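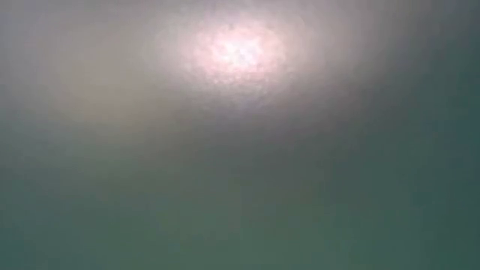
2019-02-02. Cuaderno del taller, proyecto de clasificación de piezas (equipo de segundo).

Sigo sin creerme el 200 de 200 del último informe. Mỹ Vi tampoco, aunque ella lo dice con más educación. Un brazo de estudiantes, con una pinza impresa en el aula y tornillos de tres calidades distintas, no acierta todas las piezas de una tanda. Si el papel dice que sí, el problema está en cómo se apunta.

Revisado el programa de registro. Suma un acierto cada vez que la pinza se abre sobre la bandeja de destino. No comprueba que hubiera pieza. Es decir, un brazo que pasea vacío y abre las mordazas en el sitio correcto saca un diez. Lo he probado con la bandeja de entrada sin cargar: 18 ciclos, 18 aciertos. Dejo el registro en la carpeta compartida para quien quiera discutirlo.

Pendiente: leer la corriente del motor de la pinza al cerrar y guardar el valor junto con cada ciclo. En vacío el cierre llega a tope y la lectura debería ser distinta. Debería. No pongo umbral hasta tener datos de los dos casos.

Lo de entrenar el clasificador con todo lo grabado desde noviembre me parece mala idea tal como está planteado. La carpeta tiene 2,451 imágenes y solo 1,493 con etiqueta. El resto las quiere etiquetar el propio clasificador, que es el que estamos evaluando. Mỹ Vi propone una revisión a mano por parejas, sin ver lo que ha puesto el otro. Más lento, pero lo firmo.

Además hay que separar las tomas que no sirven. Criterio provisional: si una persona no distingue nada en la imagen, esa imagen se aparta y no recibe etiqueta. Nada de "seguramente era una arandela". Las apartadas se guardan en otra carpeta, no se borran, y se anota el número de ciclo por si luego hay que cruzarlo con el registro de la pinza.

La guía del concurso Drombridge pide tasa de acierto «en condiciones de uso». Nadie ha definido las nuestras. ¿Con las persianas subidas? ¿Con piezas mezcladas o de un solo tipo? Mientras no esté escrito, cualquier porcentaje que enviemos es decoración. Propongo fijarlo antes de la próxima tanda y no cambiarlo después de ver el resultado, que es lo que hicimos la otra vez.

Sobre la biblioteca Zokent: el filtro de contraste que trae puesto por defecto no me convence. Mejora el aspecto en pantalla y con eso quedamos todos contentos, pero no he visto una sola comparación de aciertos con y sin él. Hacerla con las mismas imágenes y el mismo reparto de entrenamiento y prueba. Si la diferencia cabe en el ruido, fuera el filtro.

Mecánica: la articulación del codo tiene juego otra vez. Apretada, marcada con rotulador la posición de la tuerca. Si la marca se ha movido mañana, cambio a tuerca autoblocante y dejamos de hablar del «error de calibración».

Para la próxima sesión:
- contador de aciertos corregido, con la tanda en vacío como prueba obligatoria
- condiciones de la prueba por escrito, una página
- retirar el 200 de 200 del borrador (lo hago yo)
- preguntar en Gotitz por el plazo de las mordazas de goma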